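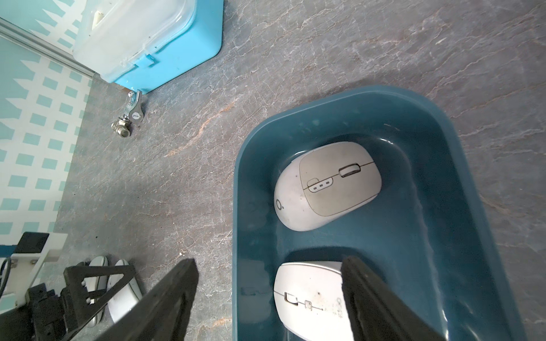
# Etholm Robotics Club — Mouse Sorting Set

This repository holds the recordings made by the Etholm student robotics club for its second-year project, Anorari. The task is the sorting of used computer mice into a plastic tray on a worktop. The set is released for teaching and for entry to the Flarkus student competition.

Last revised: Sep 27, 2018

## Contents

- `episodes/` — 30 recorded runs, each in its own folder
- `labels/` — start and end times for each grasp, one file per run
- `tools/` — the playback script and the format checker

Each run was driven by one of 2 student operators. Operators are listed by number only, in keeping with the club's rules on personal data.

## Task rules

1. A run begins when the operator gives the start signal.
2. Mice may be picked up in any order and by either arm.
3. A mouse counts as placed once it has been released inside the tray.
4. A run ends after 4 minutes, whether or not the task is complete.

## Known limits

The mice are white and the tray is dark teal, so results may not carry over to other colours. Reflections on the inner walls of the tray can mislead simple edge detection. Grasp times were marked by hand — small differences between operators should be expected.

## Use

Members should run the format checker before adding new episodes. Changes to the labels must be agreed with the Ticona working group, which will begin its next review in February.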